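11 février 2019

Me revoilà devant ce cahier, avec une tasse de tilleul qui refroidit et les manches encore humides jusqu'au coude. J'avais promis de ne plus toucher au bassin avant le printemps, et j'ai tenu jusqu'à ce matin, ce qui n'est déjà pas si mal pour quelqu'un comme moi. Il a fait doux, la glace s'était retirée des bords, et je suis descendue au jardin en pantoufles — une bêtise, mes pieds s'en souviennent — pour voir si mes carpes donnaient signe de vie. Elles étaient toutes au fond, serrées contre la paroi nord, immobiles comme des vieilles dames à la messe. Je leur ai parlé un bon moment tout de même, on ne sait jamais !

Le bassin fait 3000 litres, et je me rappelle encore le mois d'août où nous l'avons creusé, la terre dure comme de la brique, les voisins qui passaient la tête par-dessus la haie pour demander si nous enterrions quelqu'un. La maison Paltow avait livré la bâche avec trois jours de retard, puis il avait fallu attendre encore pour la pompe. J'en riais moins à l'époque. Aujourd'hui je ne donnerais ma place au bord de l'eau pour rien au monde, même en février, même avec le nez qui coule.
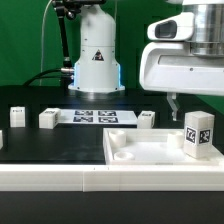
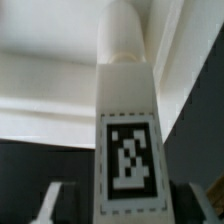 Le filtre me donne du souci depuis Noël, il ronfle la nuit et s'arrête quand ça lui chante. J'ai relu la notice de Gomholm d'un bout à l'autre (45 pages, dont la moitié sur la garantie) et je n'y ai trouvé aucune explication à ce bruit. Le nouveau local technique, lui, n'existe encore que dans ma tête, mais je sais déjà ce que je veux : un fond d'un vert franc, le même que derrière la colonne blanche de la première photo, avec un plan noir devant. Le vert me donnera l'impression d'être dehors les jours de pluie, et sur le noir je verrai tout de suite la moindre goutte qui s'échappe d'un raccord. Lanz m'a fait un devis de 700 euros pour la pompe neuve et la pose, j'avais espéré rester à 500. Je vais dormir dessus, et sans doute dire oui, comme d'habitude.

J'ai passé l'après-midi à brosser les mousses du filtre dans la bassine en zinc, avec de l'eau du bassin bien sûr, jamais celle du robinet. L'odeur est restée dans la cuisine jusqu'au dîner et personne n'a repris de soupe. Il faudra aussi rabattre les iris, changer le joint du couvercle, retrouver l'épuisette que j'avais si bien rangée à l'automne que je ne la trouve plus nulle part.

Demain j'appelle Lanz à l'ouverture. Et je mets des bottes.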